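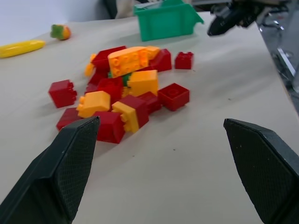 What comes first in a house renovation, the floor plan or the survey?
The survey comes first. A floor plan drawn before the existing walls, floors and services have been measured will have to be drawn again.

Unit 6: Working with an Existing House

These notes accompany the second lecture on residential renovation. Students should read them together with the Montes Street drawings, which are held in the studio library at Grirelen and may be consulted until 5 p.m.

1. The existing conditions survey

The survey records the building as it stands. It includes overall dimensions, ceiling heights, the direction of floor joists, window and door openings, and the location of plumbing stacks and electrical panels. Older drawings may be used as a guide, but every dimension that affects the design must be checked on site. At Montes Street, the original plan omitted a chimney breast that had been closed in during an earlier remodel — the new kitchen layout had to be shifted by nearly 6 inches.

2. Bearing walls

A wall that runs at right angles to the joists above should be treated as bearing until a structural engineer has confirmed otherwise. Removal requires temporary shoring, a properly sized beam, and a continuous load path to the foundation.
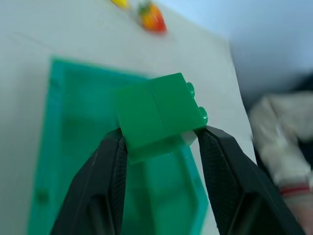

Figure 2. Single green brick with studs.

3. The program

The program is a written statement of what the client needs from each room. In the Stirno house, the owners asked for a home office of 64 square feet and a main living area of 300 square feet, both on the entry level. The office had to be closed off from the living area during working hours. The designers placed a short hallway between the two and lined it with storage.

4. Additions and lot coverage

Where the program cannot be met inside the existing walls, an addition may be considered. Setbacks and lot coverage must be reviewed before any sketch is shown to the client. The Drivavo addition was limited to 594 square feet by its rear setback, and the second bathroom was moved upstairs as a result.

Assignment

Prepare a one-page program for the Stirno house, with a bubble diagram showing how the rooms relate. Mark all walls you would treat as bearing. Submit both sheets at the start of the next lecture.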